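How "Breltulov" Keeps Its Continuity Straight

The fourth season of "Breltulov" runs to 11 episodes, shot out of order over 90 days. Episode two and episode nine share a set, so their interiors were filmed in the same week. A character who has lost his brother in one scene still has him in the next one filmed, four hours later. Keeping track of that is the work of the script department, and on this series it has been run since the pilot by Elvia Chávez.

Chávez works from a breakdown document that the crew calls the ledger. It has one row per scene. The columns give story day, story time, wardrobe change number, injuries, props carried in, props carried out, and the last scene in which each item was seen. The ledger for season four closed at 3001 lines, including inserts and pickup shots.

"Most of the lines are dull," she says. "A coat goes in. A coat comes out. The dull lines are the ones that get you."

The story day is the unit everything else hangs from. Season four covers 23 days in the port town of Sakovik, with one gap between episodes six and seven. Writers mark a new story day in the script, but revisions move scenes between days, and a scene that slides from evening to the following morning brings a new set of wardrobe numbers with it. Chávez issues a change sheet whenever this happens. Costume, makeup and props each sign for it before the next call.

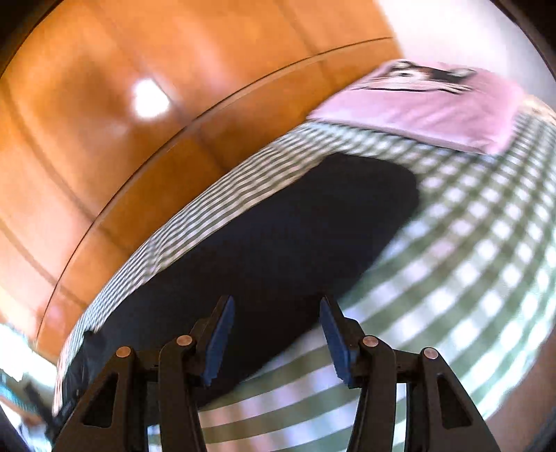
Costume is the department with the most exposure. Gwion Hopkin, the supervisor, keeps multiples of every principal outfit: one clean, one aged, and one for stunts. For the character of Maksymiv, the harbor inspector, there are six copies of the same overcoat. Each carries a cloth tag sewn inside the collar with a stage number. Stage one is new. Stage six has been through the warehouse fire in episode eight.

The tags were added after an error in season two, when a stage four coat appeared in a stage two scene. It stayed in the broadcast version. Viewers found it within a day, and the production has never corrected it, as the shot is a single take of the kind that cannot be trimmed.

Hopkin fixes garments to a stage and then stops work on them. No coat moves up a stage without a line in the ledger, and none moves back. Repairs are allowed only if they cannot be seen at ten feet. He stores the copies on separate rails, with the rails in stage order and the spare buttons bagged by coat.

Actors have their own methods. Trefor Lloyd, who plays Maksymiv, writes the story day on the first page of his sides and does not look at the shooting day. Ffion Prydderch, who joined this season as the insurance adjuster, asked for the full ledger and was given a shortened one.
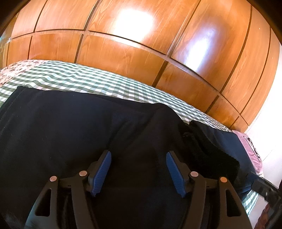
Wardrobe continuity on a long series is tracked garment by garment.

The final check happens in the edit. Konrad Ortner, the lead editor, receives the ledger as a file that can be matched to slate numbers. His assistants built a filter that lists every scene in which an item changes state with no line to explain it. The first pass on season four returned 300 flags. Most were typing errors, such as a scene number with a missing letter. A smaller group came from scenes that had been cut, taking the explanation with them.

Those are handled one at a time. If a prop is picked up in a deleted scene, Ortner looks for a wider shot in which the actor's hands are out of view. If there is none, the prop may be painted out. The visual effects budget has a line for this, and it is spent last.

Sound has its own version of the problem. The fictional ferry, the Erkano, has a horn that is heard in every season, and the recording was replaced before season three when the original session files could not be located. The new horn is slightly lower. Flashbacks to season one use the old one, lifted from the finished mix of an early episode with the dialogue filtered out.

Season four premieres in September. Chávez has already opened a new ledger for season five, which at present has a header row and the overcoats.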